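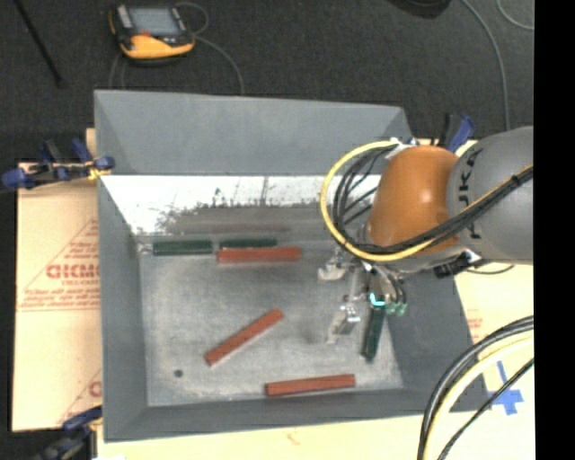

Section 4: Setting up the tub and the bars

Print this page | E-mail this page

By now you should have unpacked the Sturnitz set and thrown away the paper list that came with it (it's the old one, and it still talks about blue bars, which we stopped doing). This section covers getting the big grey tub ready and putting the red and green bars in it for a first game. I've set this up more times than I care to think about, in village halls and in my own kitchen, and it goes quickly once you've got the hang of it.

Getting the tub ready

1. Put the tub on something that doesn't wobble. A sturdy table is fine, and so is the floor if your knees are up to it. The sides are tall and slope outwards, so leave yourself a bit of elbow room all round – the rim takes up more space than the bottom does.

2. Wipe the inside with a barely damp cloth, then go over it with a dry one. Work into the corners, where the grit likes to hide. Don't worry about scuffs and pale scratches on the bottom, they come with use and the bars slide over them perfectly well.

3. Leave it for 30 minutes before you put anything in. I know! But a bar on a damp floor sticks a little, and then it won't tumble properly.

4. Run your hand over the bottom and feel for anything stuck on. A dark spot is usually just a mark. If it catches your fingernail, it wants cleaning off.

Caution: please don't use scouring powder or a wire pad. I did once, on the first tub I owned, and it left a rough patch that stopped every bar dead for the rest of its life.

Checking the bars

5. Lay the bars out on a towel, reds on one side and dark greens on the other. They should all sit flat. If one rocks, turn it over and try the other face before you decide it's bent.

6. Look along the long edges for chips. Small ones don't matter. Big ones snag on the neighbouring bar, and you'll get two coming up together when you only wanted one.

7. Give each bar a dry wipe. In some light the top of a red one looks a good deal paler than its side, so turn it in your hand before you write to me saying that the colour has gone.

Note: if you have a Hiltus set as well, keep the bars apart. They look near enough the same in the box but they are 2 millimetres shorter, and a mixed set drives everyone up the wall by the end of the evening.

Putting the bars in

8. For the short game you want three of each colour. Hold them loosely in both hands, low down over the middle of the tub, and let go.

9. Leave them where they land. This is the bit people struggle with, because we all want to straighten things up. Crossways is fine, tight up against the far side is fine, and a green tucked in behind a red is a lovely awkward start.

10. If one bar has come to rest on top of another, the starting player may ask for a fresh drop, but only once.

11. Agree which end of the tub is "near" and stick to it. I put a bit of tape on the outside of mine.

Note: a pair lying side by side with a small gap between their ends counts as two separate bars. A red lying along the front of a green counts as a "screen", and you must take the red first. The scoring for screens is in Section 5.

Caution: don't drop the bars from above the rim. They bounce, they chip, and they make a racket that will bring in whoever is next door.

Putting it all away

12. Take the bars out before you move the tub, even if you're only going across the room. Store them flat in their bag, somewhere dry. The tub can go upside down on a shelf to keep the dust out, and it will happily sit there from July until the dark evenings come round again.

Next: Section 5, Scoring the short game

Sign up for the Urnley Games newsletter and we'll let you know when a section of the manual is updated. You can unsubscribe at any time.

Comments (3)

Beathag Kinnear
Does the drying time matter if I've only used a dry cloth? We play straight after tea and I'd sooner not wait.

Evander Halliday
In reply to Beathag: no, dry cloth only and you can start right away. I'll make step 3 clearer when I next redo this page.

Hajji
We play with 4 of each colour and a fresh drop after every round. Takes us roughly 40 minutes and there's a lot more screening. Could the long game go in the manual too?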